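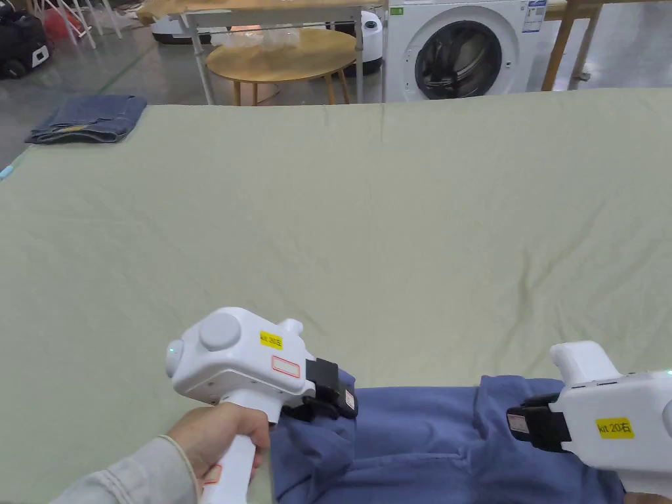

Open Day at the Motari Workshop in Prescombe

June 7, 2026
By Pranab Gazi

Print this article | E-mail this article

The Motari workshop in Prescombe opened its doors to the public for one afternoon, and the visitors who came could see how people teach robots to handle clothes. It was the second open day of the workshop. The first one was held in April, and at that time only students were invited.

The program was simple. After a short welcome at the entrance, the guests were divided into groups of 11 and each group was brought to the big table in the main room. There the staff showed the work with the hand-held grippers. A person takes one gripper in each hand and folds a shirt with them, slowly, using only the two black jaws and never the fingers. The movements are recorded, and later the records are used in the training of the robot arms which the company is preparing for laundries and hotels.

Mrs. Đỗ, who leads the folding project, explained that a shirt is a difficult object for a machine. A box has always the same shape, but a shirt has a new shape every time it is put down. For this reason her team does not fold one shirt ten times in the same manner. They throw it on the table in different ways, they turn it, they pull it by the corner, and only then they begin. According to her, the collection has now 4000 recorded folds, and the plan is to continue until the end of the year.

Sometimes two people work on the same garment from different sides of the table. This is used for larger pieces, when one pair of hands does not reach far enough.
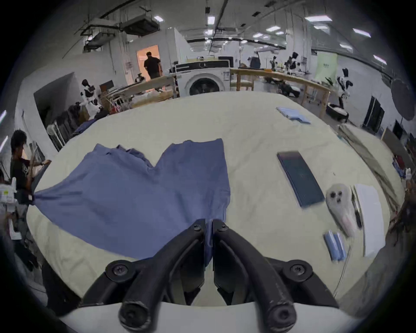 Gultetti remarked that he had expected the robots to do all the folding by themselves, and that he was surprised how much of the work is still done by people. He said also that he found it more interesting in this way, as he could follow each step and put questions to the person who was doing it. In his opinion the company should show this part more often.

Several guests asked about the speed. A trained worker with the grippers needs much more time for one shirt than a person with bare hands. Mrs. Đỗ answered that speed is not yet important for the project. At present they want clean records, without sudden movements and without the cloth slipping from the jaws. New workers practice for 7 days before their records are accepted, and in this time they fold mostly towels and trousers.

The hem is the place where most beginners have trouble. The jaws must take the edge of the cloth, but not too much of it, or the fold becomes thick and the sleeve does not lie flat. It was shown to every group, and the same advice was given each time: close the jaws first, wait a moment, and then pull. 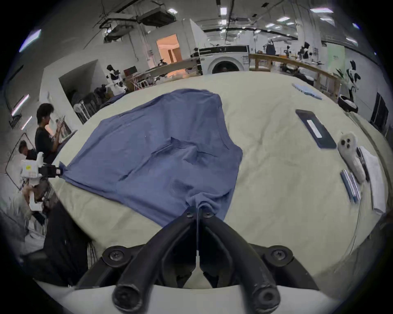

Visitors try the grippers

In the second part of the afternoon the guests were permitted to try the work themselves. Four people could register from each group, and the places were taken very quickly. The youngest participants did it well, perhaps as they are used to game controllers. Some of the older guests had more patience and made the better folds in the end. None of the attempts was recorded for the training.

The grippers are not heavy, but after some minutes the wrist becomes tired. The workers told us that they change after each hour and do other tasks, such as checking the records on the computer or preparing the clothes for the next session.

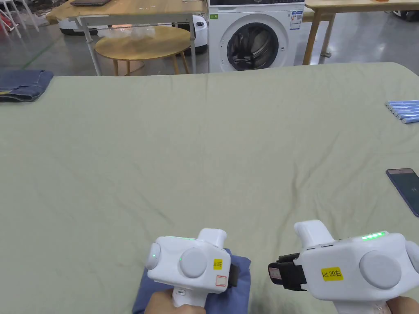 Will there be another open day this year? The workshop plans one more in the autumn, and the date will be published on its notice board and in this newspaper.

Entrance will again be free of charge, but registration will be necessary, as this time a number of people had to wait outside for the next group. Schools from Prescombe and from the neighboring towns can ask for a separate visit in the morning hours. The workshop asks teachers to write at least two weeks before and to say how old the pupils are.

Print this article | E-mail this article

Contact | Copyright 2026 | Back to top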